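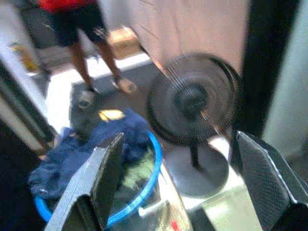 Lavandaria e arrumos: o que muda na sala de baixo

Por Erick Kashindye
Maio

Com o calor a chegar, a sala de baixo da Residência Mrema volta a servir de lavandaria de mão para quem não quer gastar uma máquina inteira com duas peças. Juntámos as regras num só texto, porque as folhas coladas na porta já se contradiziam.

As bacias são de uso comum. Quem as utiliza deve despejá-las no ralo, passar por água limpa e deixá-las viradas para baixo na prateleira. Uma bacia azul com roupa dentro é uma bacia ocupada, e pedimos que ninguém retire as peças de outra pessoa para usar a bacia. Se a roupa lá ficar mais de 6 horas, avisem na portaria e nós tratamos de falar com o dono.

Para lavar à mão, 5 litros de água chegam para uma toalha ou para duas ou três camisolas. As peças azul-marinho e as pretas devem ir sozinhas na primeira lavagem. No mês passado houve lençóis brancos que saíram às manchas e a residência não paga roupa estragada. O detergente Pratetti que está no armário é líquido e concentrado, uma tampa por bacia é suficiente. Quem usar mais vai passar o resto da tarde a enxaguar.

Deixem a roupa torcida antes de a pendurar. O chão fica escorregadio quando pinga e a esfregona está mesmo ao lado da porta.

Ventoinha de pé

A ventoinha preta pode ser usada para ajudar a secar, com estas condições:

- fica sempre no chão, com a base bem assente, nunca em cima de bancos ou caixas;
- fica afastada das bacias com água, pelo menos à distância de um braço estendido;
- não se pendura roupa na grelha nem no tubo;
- desliga-se na tomada ao sair, com as mãos secas.

A grelha ganha cotão depressa nesta sala. O Jahangir Bepari, do segundo andar, ofereceu-se para a limpar uma vez por mês e pede que não a desmontem sem falar com ele, já que os clipes são frágeis e os de substituição demoraram a chegar da Skarnard.

Estendal

A corda nova está montada junto à janela. Há 70 molas no cesto, contadas na semana em que foi montada, e gostávamos de chegar ao verão com um número parecido. Roupa seca deve sair da corda no próprio dia. O que ficar esquecido passa para o saco dos perdidos, na arrecadação, e sai de lá no fim do mês para a recolha de têxteis.

Antes de meter qualquer coisa na água, vejam os bolsos e tirem etiquetas de papel, talões e autocolantes. Uma etiqueta desfeita entope o ralo, e a última desobstrução custou-nos 200 euros. O canalizador encontrou sobretudo papel e um elástico de cabelo.

Horário

A sala abre às sete da manhã e fecha às dez da noite. Depois dessa hora a luz desliga-se no quadro. A chave da arrecadação pede-se na portaria.

Dúvidas e sugestões podem ficar no caderno da entrada.

Última atualização: maio, 18h40
14 partilhas | 3 comentários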